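Stemware rack

A stemware rack, also called a wine glass rack or glass tree, is a household stand or fitting that stores stemmed glasses upside down by the foot. It keeps dust out of the bowl and takes the weight of the glass off the rim, the thinnest part of most glasses.

Types

Racks are grouped by how they are supported. Under-shelf racks consist of parallel channels screwed to the underside of a cabinet. Wall racks are fixed to studs or masonry. Countertop racks are freestanding and have a base, a central post and a number of holders, most often 6. The post may be straight or curved; curved posts are mainly decorative and make the stand slightly less stiff.

Countertop racks

A typical countertop model is about 315 mm tall. The holders are open loops or curls of wire near the top of the post, wide enough for the stem but narrower than the foot. The glass is slid in sideways, stem first, and hangs with its foot resting on the wire. Chrome is a common finish. Racks of this kind are used with glass and with plastic stemware, which is lighter and shifts more easily when the stand is bumped.
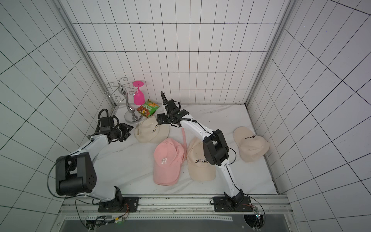

Loading and stability

Because the load hangs near the top, a freestanding rack can tip when filled on one side only. Glasses are usually added in opposite pairs and removed in the same order. The Kohlhase pattern, sold under the Skorach name, uses a weighted base 200 mm across and is rated for 500 g per holder – more than an ordinary wine glass weighs.

Care

Chrome wire is wiped with a damp cloth and dried. Abrasive pads scratch the plating and can expose the steel underneath. Glasses should be dry before hanging, as water collects where the foot meets the wire.

See also

Dish rack
Mug tree
Stemware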